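Print this page | E-mail this to a friend

Egg packers and all-around helpers wanted – Lodwood

Hi! I'm Hongmei Yuan, and I run the packing side of things at Narnden, the small egg business my partner Veerle Hendriks and I started up here in Lodwood. We're looking for two part-time people to help us sort, pack and keep the place in order, and I'd love it if one of them turned out to be you.

Let me tell you what the work is like. Eggs come in from the hens at Baudry (that's the farm up the hill, you'll get to know the smell) and they go into cartons at the table. You look each one over, put the good ones in the carton, set the cracked ones aside and wipe down before the next batch. We use the brown molded pulp cartons, the plain kind, and we reuse the clean ones that customers bring back. On a normal day we get through 400 eggs, a few more in May when the girls really get going! 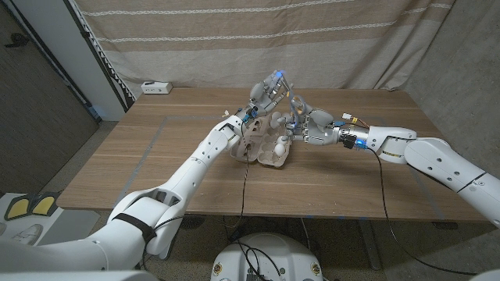 A carton open on the packing table, with a white egg in one of its cups.

You don't need any experience. I'd never packed an egg in my life before I met Veerle, and I broke plenty that first week. What I do need is somebody with a light touch who doesn't rush – a hairline crack is easy to miss if you're hurrying, and then the customer finds it at breakfast and calls me. You'll be on your feet most of the shift, but there are stools, and nobody minds if you sit.

The other half of the job is the tidying. Tables get wiped, floors get swept, the rug gets shaken out at the end of the day and the empty cartons get stacked up by size for the morning.
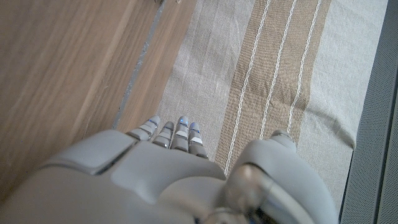

I'm a bit fussy about the floor, I'll admit it. Bits of shell and carton fluff get everywhere, so please don't apply if you hate sweeping! If you're the sort of person who straightens things up while you're waiting for the kettle, we're going to get along fine.

Now the money and hours. It's $14 an hour, 20 hours a week, mornings only, and you take home a dozen eggs every week on top of that. We can be flexible if you have kids or classes, just tell us early on. There's parking behind the building, and the 168 bus stops at the end of the road.

To apply, send me a few lines about yourself and which mornings you could work. No fancy resume, please. I'd like to have everything in by 6/14/18. Veerle and I read them all together and we'll write back either way. We'll ask you in for a paid trial morning so you can see if you like us – bring closed shoes and tie your hair back if it's long.

Contact: Hongmei Yuan, Narnden, Lodwood | © Narnden | Back to top

This site uses cookies to remember your settings. OK | Read more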